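Raised print on heavy sweatshirts: wash temperature and drying
Textiles and Laundry > Care and Repair

flukus66
Posted Monday 7:42 pm
I have a grey marle sweatshirt, brushed inside, with thick raised lettering across the shoulders. The care label is gone. Two letters have started to lift at the corners after a winter of 40 degree washes and a line dry. Is this heat, spin speed or detergent?

Abrehet Admasu
Posted Monday 8:10 pm
Need to know what the print is first. Puff ink is part of the fabric surface and cracks across the middle. Flock and heat-applied vinyl let go at the edges. Lifting corners point to adhesive. Wash at 30, inside out, spin at 1,000 or lower.

cometti_h
Posted Monday 8:26 pm
Disagree on spin. I've run mine at the machine's maximum for years and the print is fine. The damage is done in the dryer.

Abrehet Admasu
Posted Monday 8:41 pm
He said line dry.

cometti_h
Posted Monday 8:44 pm
Fair enough, missed that. Direct summer sun on a dark print will still soften the glue. Dry it in the shade.

Hayley Mottram
Posted Monday 9:15 pm
Abrasion gets left out of these threads. Anything worn under a pack wears along the strap line, whatever the wash program. Same type of garment as the OP's:
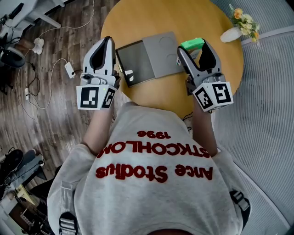

Light grey marle, dark red raised lettering, worn with backpack straps.

Check whether your lifted letters sit under a strap. If they do, changing detergent won't help.

flukus66
Posted Monday 9:33 pm
They're the two outside letters, so yes, under the straps. Can they be re-pressed?

Hayley Mottram
Posted Monday 9:50 pm
If it's vinyl, usually. Baking paper over the top, medium iron, no steam, firm pressure, and let it cool before you touch it. Don't try it on puff ink, it will flatten. Test one corner first.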